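Sorting a Mixed Pile: Methods and Results
Group report by Jhun Rivera, Lempi Räsänen and Charito Dizon
24 July 2021

Our project compared two ways of clearing a cluttered floor. The clutter came from the Soriano workroom, where loose parts, packaging and empty bottles had been collecting since January. We wanted to know which method left fewer things in the wrong place at the end.

In the first method, the sorter picks up whatever is nearest and decides where it goes. In the second, the sorter takes one type of item at a time, starting with trash. Each method was tried by 2 people, and each person had up to 24 minutes. Items to keep went into a cardboard box or a tray. Paper and wrapping went into a bag.
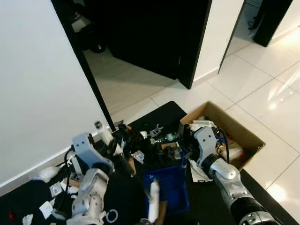 Which items were hardest to sort?
Small parts with no label. People held on to them while they decided, and most went into the box with everything else.

The second method gave better results. Rodel Abella and Jocelyn Fajardo both finished inside the time limit, and their boxes held very little packaging. With the first method, plastic bottles and wrapping often ended up in the same box as usable parts, and the box had to be emptied and sorted again.

Dark tools were a problem in both methods. On a black mat they were easy to miss, and cables got caught under them. Lempi suggested a light-colored mat, but we did not have time to test one.

We also did not weigh the items, so we can't say whether heavy things slowed people down. The sorting sheets are in Appendix B.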